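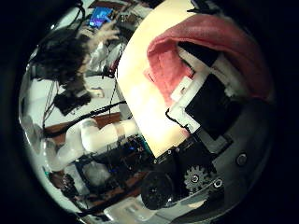 According to an early tester at Stougaard, the old planner kept stopping the arm whenever cloth crossed in front of the wrist camera, and the new one at least keeps going. Those remarks came with version 5 of Sullon, the grasp-planning software from Prullance, released on 24 Apr 2025.

The update changes how the software handles wrist views that are partly blocked by the gripper itself. Earlier versions used a fixed mask for the hand. Version 5 builds the mask again for each view from the joint readings – a step that adds 5 milliseconds to each planning cycle.

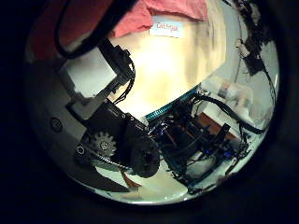 Gripper drive and electronics as seen by the wrist camera.

Prullance tuned the release on 400 recorded grasps of towels and other soft items. It lists 147 closed bug reports, 40 of them in the calibration tool.
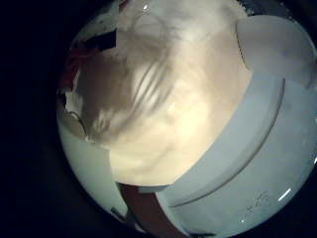

Shadows remain a weak point. The planner can read a dark band on fabric as a fold and choose a grasp point there. Curved gray stripes like the ones across the cream cloth are the kind of pattern it has to tell apart from real creases. A shadow filter is included but switched off by default.

Nimamura, which maintains the driver package, plans a matching update in May. Until then, users need to load the joint limits by hand.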